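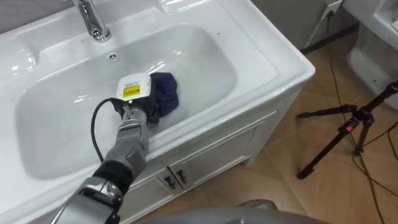 Ticket 3152 concerns nuclear area measurements that jump at the first strain step when fibroblasts are imaged on the Hayes membrane stretcher and segmented in Zurkeo. The reported area rises at the first step, falls back at the second and then follows the expected curve. The rise is too large for the applied strain and appears in cells that were treated to disrupt actin as well as in untreated controls, so a real mechanical response was considered unlikely from the beginning. The first suspicion was specular reflection from the membrane. A stretched silicone sheet gives patches of glare that move when the surface tilts, much as a glazed washbasin shows bright reflections along its back ledge and inner walls where the curve meets the light. A threshold that is set from the whole field will shift when such a patch enters it.

Status: resolved, with one item passed to Losent
Opened by: Châu Đàm, Tulstead imaging suite
Handled by: Lợi Tạ
Component: Zurkeo, nuclear segmentation and tracking module

Reported behaviour

Cells were seeded on a fibronectin-coated membrane and left overnight. The nuclear stain is added before mounting. The stage applies uniaxial strain in steps, with a hold at each step before acquisition. Zurkeo exports area, aspect ratio and mean intensity for each tracked nucleus. At step 1, area goes up sharply, aspect ratio hardly changes and mean intensity drops. A nucleus that is really being pulled along one axis should change aspect ratio first. An area change with no shape change suggests either a focus shift or a moving boundary in the mask.

The run contained 1884 tracked nuclei after the default size filter. The jump was present in nearly all of them, including those at the edge of the field where the strain is less even.

Log

09:15 Opened the raw stack without any processing. No clipped pixels in the nuclear channel. Reflection patches are visible in the transmitted light channel only. They do move between steps, but they have no counterpart in fluorescence.

09:40 Repeated segmentation with a local threshold in place of the global one. Jump is smaller but still there. Reflection may contribute where the transmitted channel is used for registration, but it is not the main cause.

10:05 Switched off registration altogether. Tracks were lost at the edges, as expected. Area jump unchanged in the remaining tracks. Registration ruled out.

10:30 Asked Châu for the z-stacks. Only a single plane had been saved for step 0 and step 1. Stacks exist from step 2 onwards, where the behaviour is normal. This is why the fault looked like biology: the two steps that matter most were the only ones with no depth information.

11:20 Châu mounted a blank membrane with fluorescent beads and repeated the protocol with full stacks at every step. Bead plane moves down between step 0 and step 1, then stays nearly constant. Autofocus reports success at both positions.

11:45 Compared bead diameter at the saved plane against diameter at best focus. The out-of-focus image gives a larger and dimmer bead, which matches the area and intensity changes in the cell data. The aspect ratio is unaffected, also a match.

12:10 Autofocus log shows that it locked on to a reflection from the liquid surface at step 1 instead of the membrane. It returned to the membrane at step 2. The question is now why the liquid surface was within the search range at all.

13:30 Checked medium level in the chamber.

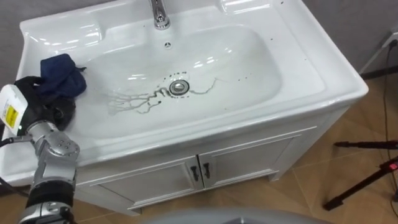 The perfusion chamber on the stretcher has a drain port in its floor and an overflow port higher up in the wall, and the medium level is set by the second of these. Inflow is continuous, drain flow is restricted by a clamp, and any excess leaves through the overflow. The layout is that of an ordinary washbasin, with the plug near the centre of the bowl and a small round overflow hole in the back wall just below the tap. If the overflow is open, the level cannot climb much beyond it. If the drain clamp is too loose, the level settles below the overflow, and the overflow then has no influence on it. Châu's chamber was in the second condition.

13:50 Confirmed with the flow stopped. Level drops until the clamp is tightened. With the clamp as found, the liquid surface lies well below the overflow and the film over the membrane is thin enough for autofocus to pick up the upper reflection.

14:15 Tightened clamp, waited for steady outflow from the overflow port, repeated the bead test. Autofocus held the membrane at every step. Bead diameter constant within noise.

15:00 Repeated with cells, untreated only. Area now increases smoothly with strain and aspect ratio changes from the first step. Actin-disrupted sample to be repeated by Châu when the next batch is ready.

Cause

Low medium level over the membrane, leading to a false autofocus lock at the first strain step. The default global threshold in Zurkeo made the effect larger, as defocus spreads the nuclear signal and a fixed cut-off then draws the boundary further out. Reflection in the transmitted channel was a separate and minor matter.

Changes made

Set the drain clamp with flow running, and do not start acquisition until liquid leaves the overflow port steadily. Narrow the autofocus search range to exclude the liquid surface - the value depends on the objective and is kept in the stage profile. Save a full z-stack at every step, including step 0. Use the local threshold for nuclear area on this stage.

Existing data

The earlier run cannot be corrected at steps 0 and 1. The out-of-focus plane does not hold enough information to recover a boundary, and deconvolution of a single plane is not advised here. Later steps may be used if they are normalised to each other and not to step 0. Châu has marked the October exports accordingly. Any figure that shows area relative to the unstretched state should be withdrawn from the draft until the repeat is complete.

Passed to Losent

Zurkeo accepts the autofocus success flag from the stage without comparing it with the previous position. A warning when the focal plane moves further than a set distance between steps would have shown this fault at once. Request submitted with the bead stacks attached. No date given for a fix.

Comment from Châu Đàm, 16:20

Clamp position marked on the tubing with tape. The second chamber had the same problem to a lesser degree and has been adjusted. Please keep the ticket linked to the stage profile so that the search range is not reset at the next update.

Comment from Lợi Tạ, 16:35

Linked. Profile locked for editing apart from the suite account. Closing.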